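4.2 What people told me about their lunch

I'll admit I went into this part of the study thinking it'd be the dull bit. I'd handed out 536 food diaries across the two Tronberg sites and got 499 back, and honest to goodness, I expected page after page of ham sandwiches. There were plenty of those! But the margins were where I ended up spending most of September, because people wrote all over them.

At the Grura building, where the kitchen is on the ground floor, lunch was mostly eaten sitting down and with somebody else. At Florkine it was mostly eaten at the desk, over the keyboard, in up to 15 minutes (the diary asked for start and finish times, and I've taken those at face value). I'd coded "desk" and "bench" separately at first, then gave up and merged them, as half the respondents used the words for the same piece of furniture.

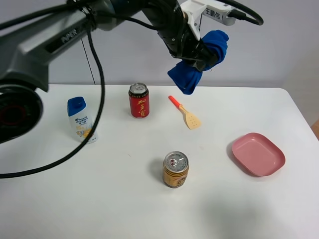
Figure 2. A robot arm over a table.

The merged category is the one I use from here on. It behaves pretty much the way Nurmi's older canteen survey would lead you to expect — people who eat where they work also snack more in the afternoon, and they're likelier to call the snack a "treat" than a meal. What I didn't expect was how strongly they felt about microwaves. One person filled the whole back page on the subject of reheated fish, and I've kept it in the appendix with the spelling as written.

I haven't tried to put a dollar value on any of this. The diaries don't record what lunch cost, and I'd be guessing at the labour side too.

This site uses cookies to remember your reading preferences. Accept | Manage settings

© 2019 Tronberg Workplace Papers | Contact | Back to top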